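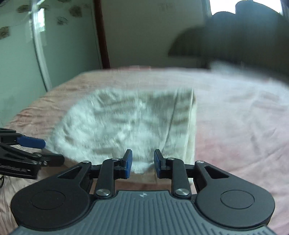

Towels still fuzzy, fold on the bed or on a table?

Household > Laundry > Folding and storage

jetura16
I fold all my bath towels on the bed. The thick white one with the faint stripes never ends up square. One side gets a decent straight edge and the rest spreads out. Do I need a hard surface?

plainhem
Table, yes. A mattress gives under your hands and the corners drift. I moved to the kitchen table in January and my stacks stopped leaning.

Trakex
Disagree. I've folded on a bed for 13 years. Pull the sheet tight first, then fold in thirds the long way. Smooth it with your forearm, not your fingertips.

jetura16
The sheet does have some wrinkles in it. I was folding in half, then half again.

plainhem
Halves are fine on thin towels. On a fluffy one the fold gets too fat. Thirds, I agree with Trakex there. Still say table.

tarnau_b
Are you using softener? Mine slid all over the place until I quit it.

Trakex
Softener has nothing to do with folding.

tarnau_b
It did with mine.

jetura16
No softener. Tried thirds on the bed just now and it's better. One corner still sticks out. Will try the table with the next load.

16 replies | 3 shares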